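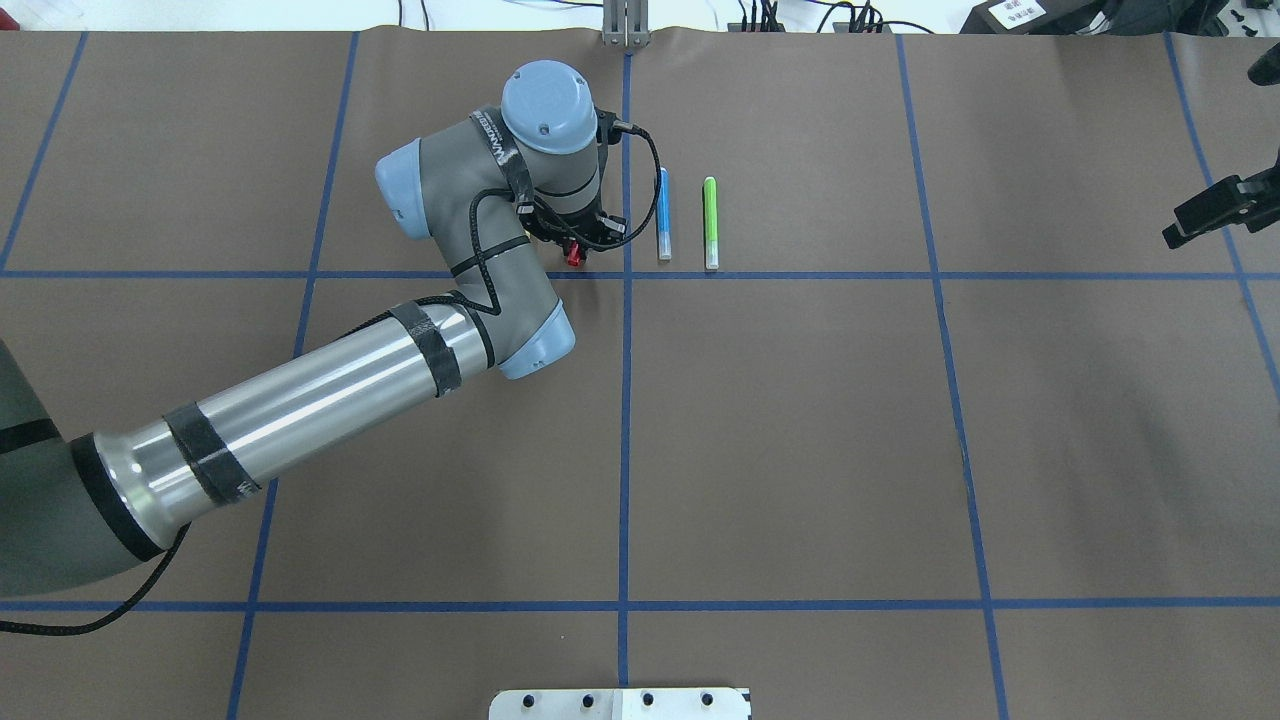 4.2 The sorting station and the people around it

The trial station at Tilau was built for one small part of the packing work: taking loose markers and putting them into cups. Before the trial, this was done by hand at the Darik line, where a normal shift finished 2,000 sets. The task is simple for a person and tiring after some hours. For this reason the workers themselves proposed it when management asked which job they would give away first.

We interviewed 14 employees in January, each for 45 minutes. Most of them had expected that the arms would take the work and that they would only watch. Their descriptions of the first four weeks are different. They spoke mainly about preparing the table, placing the markers again after a failed attempt, and deciding when to stop a run. One packer said, "My hands are less tired, but my head is more tired." 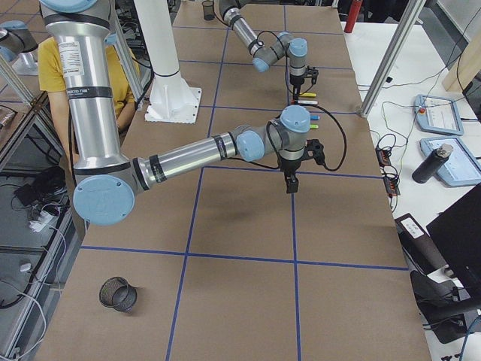 This change was felt unequally. Packers who had already worked with the labeling machine at the Trurkico building learned the teach pendants quickly and were soon called for every problem. The others stayed with the physical part of the work, and several of them told us they did not like to ask for help more than once. The training plan, written by the integrator Bermúdez, had foreseen the same role for all -- in practice two roles appeared, with the same salary.

The tape on the table had a part in this. It was planned as a guide for placing objects, and the packers began to use it also as a language. They gave names to the cells, and a sentence such as "the cup is in the window" was enough for a colleague at the monitor to understand.
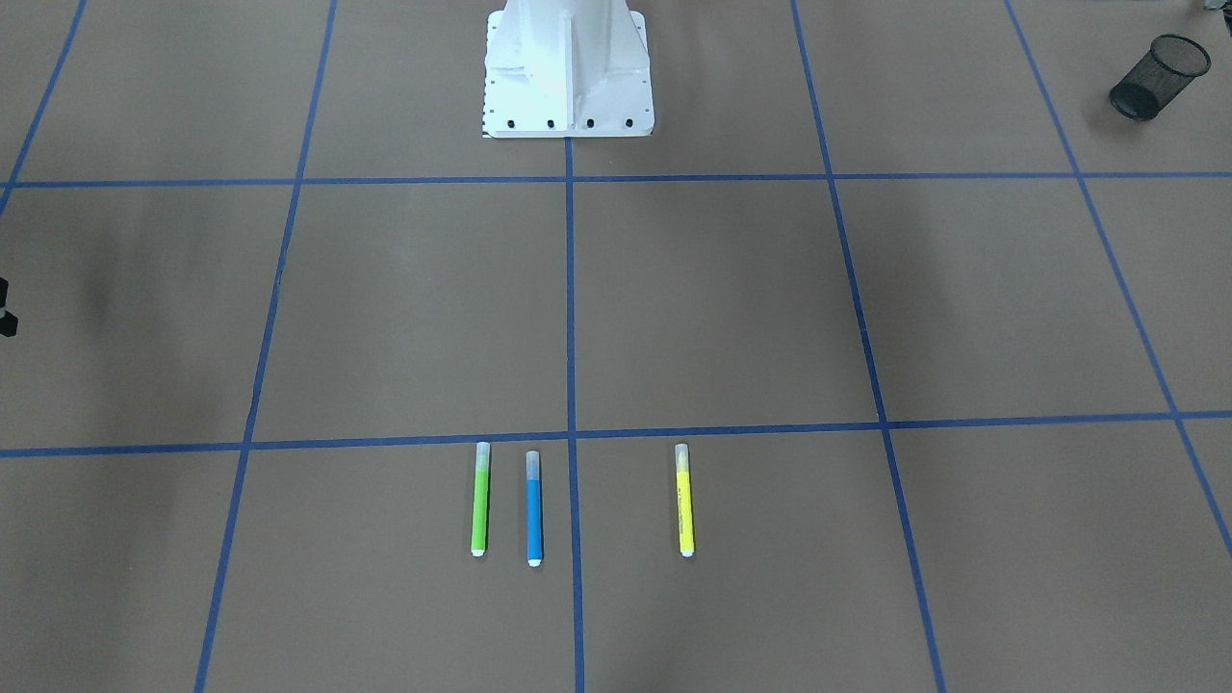

Figure 3. Work surface with tape grid, three markers and an overturned pen cup.

The same names were later written in the shift notebook, where engineers from Bermúdez found them and had to ask for their meaning.

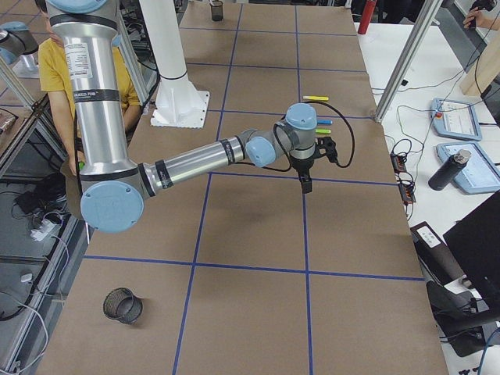
Attention was the resource that the original plan had counted least. The planners assumed one operator for each run, who would look at the screen and step in only when there was an error. In Figure 4 one person stands at the table behind the arm, with a small green object in the hand, and another person's hand holds a black device on the opposite side. Work shared in this way needs talking, and the packers told us that talking was first treated as lost time. After they complained, the shift leaders added a short handover to the schedule. We return to its cost in Section 5.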